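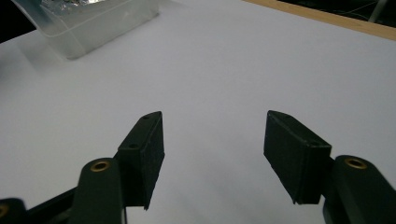
Guides > Home automation > Can a robot do it yet

How to test a gripper on kitchen chores before you beleive the video

Short version: no, machines can't tidy your kitchen yet. Some bits of it, yes. Test for yourself, takes an evening.

What you need: a white or plain table, a hand-held gripper with two fingers (arm not needed for this), a plastic tub, foil or plastic wrap, a timer.

1. Clear a patch of table. Tub toward the back, gripper at the front. Jaws open.

2. Crumple some foil, put it in the tub. Don't arrange it.

3. Take one piece out using only the gripper. No free hand, no nudging the tub against the wall. Put it down on the table.

4. Do that 12 times. Write down every miss. Drops count, so does dragging the tub along.

5. Now the tub itself, by the rim. Frosted plastic is a pain. Slippery, and cameras read the walls badly.

If you can't do it with the gripper in your own hand, a robot with the same fingers won't either. Sort that first. Check the pads, dirty rubber slips. Wipe, retry.

What to expect. Hard boxes on a flat table: fine, the Onard arm at the Jorarham shop does those all day. Foil, wrap, bags: bad. Our Butach log has 2172 tries on soft stuff and the arm still mangles it or comes up with nothing. Over 90 seconds for one piece somtimes. You'd do it in 2.

Laundry, same problem but bigger. Dishes, maybe, if they're all the same shape.

Next part in April, lids. Harawira pads if they ship in time.

Last edited Feb 8, 2018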